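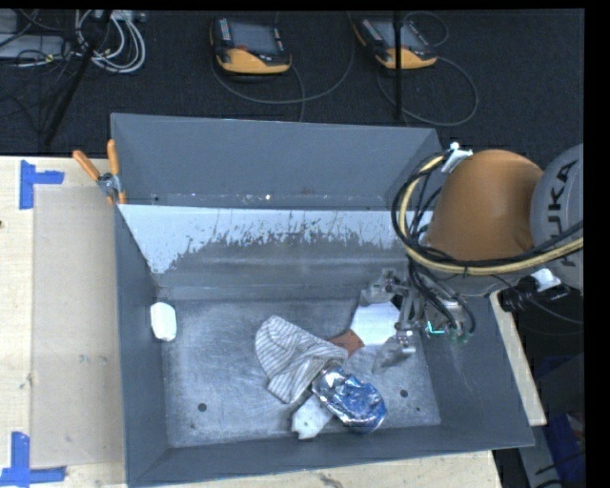 Figure 6.1 A gray metal bin on a wooden tabletop.

Chapter 6
Stuff That Waits: An Introduction to Inventory

Before I ever taught this subject I spent three years behind the parts counter of a bicycle shop in Nimbridge, and most of what I believe about inventory I learned there by getting it wrong. So you're going to hear a lot about inner tubes in this chapter. I tried writing it with a car factory as the main case (every other textbook does) and I got bored, and I figured you would too.

Inventory is anything a business has paid for and hasn't yet used or sold. That's the whole definition for now. Flour in the back of a bakery is inventory. So are the half-sewn jackets on a rack, the boxes of printer toner in a supply closet, and the 400 inner tubes I once ordered from Ruker, our wholesaler, when the owner was away and the discount looked too good to pass up.

I was very proud of that order. The tubes cost less apiece than we had ever paid, and I had worked out the savings on the back of an invoice to show him. What I hadn't worked out was where they would go. They filled the shelf for tubes, then the shelf for brake pads, then the floor under the workbench, and for the rest of the winter anyone who wanted a brake pad had to move a carton to get it. We also didn't have the cash for the spring helmets when the order was due in January, since it was sitting under the bench in the shape of rubber. The owner was nice about it. He did ask me to stop doing math on the invoices.

You can probably see the outline of the problem already. Buying a lot at once makes each item cheaper and saves you the bother of ordering again soon. Holding a lot costs money, space and patience. Almost every method in this chapter is a way of settling the argument between those two facts, and we'll get to the formula in Section 6.3. Please don't skip ahead to it! I know it's tempting, and I know it's what tends to show up in homework, but the formula is only as good as the numbers you feed it, and the numbers come from the dull-sounding ideas in Sections 6.1 and 6.2.

Let me give you a bit more of the shop, because we'll keep coming back to it. In the year I have the best records for, we sold 1377 inner tubes of the common road size. In our quietest month we sold 94. Ruker took 13 days to deliver, and that hardly ever changed. Those three numbers are enough to start asking useful questions. How low can the shelf get before I have to call in an order? What if there's a charity ride and everyone in town gets a flat in the same week? How many should I ask for when I do call?

The first of those is about timing and the last is about quantity, and students mix them up constantly – I did too. Keep them apart in your head. The reorder point tells you when to buy. The order quantity tells you how much. You can get one of them exactly right and still make a mess of things with the other, as my carton collection shows.

The question in the middle, the one about the charity ride, is about safety stock. Safety stock is the extra you keep for the days that don't go the way you expected. Some managers treat it as waste, and some hoard it like squirrels. My own view is that it's a kind of insurance, and you should know what you're paying for it. Section 6.4 shows you how to put a price on it.

We'll also look at a second business that behaves very differently. Tô is a small noodle restaurant with a short menu and a walk-in cooler that's too small for it. A tube will keep for years in its box. Fresh herbs give you a few days, and after that they're compost. When your inventory can spoil, running out may hurt less than having too much, and the sensible answer moves a long way from where a bike shop would put it. Near the end of the chapter you'll meet Stiltano, a shoemaker with the opposite headache: leather that takes months to arrive and customers who want their boots by the weekend.

A word about counting. Everything here assumes you know what you have. In real stockrooms you often don't. Things get put back on the wrong shelf, or borrowed for a repair and never written down, or delivered short by a tired driver. At the shop the computer and the shelf disagreed so often that we trusted neither and just went to look. Section 6.5 covers cycle counting, where you check a few items at a time all year long in place of one miserable weekend with a clipboard.

What you need from earlier chapters: averages and standard deviation from Chapter 2, and the demand forecasts from Chapter 5. If the forecasts felt shaky the first time through, go back and redo the moving-average problems before you start Section 6.2. There's some algebra in 6.3, nothing worse than a square root, and I go through it slowly.

Try this before you read on
Pick something you use up at home and have to replace, like coffee or toothpaste or cat litter. Write down how fast you go through it, how long it takes you to get more, and how much you have left when you usually buy it. Then write down what happens if you run out. Keep the page – we'll use it in 6.2, and again in the problems at the end.

6.1 Why Businesses Hold Inventory at All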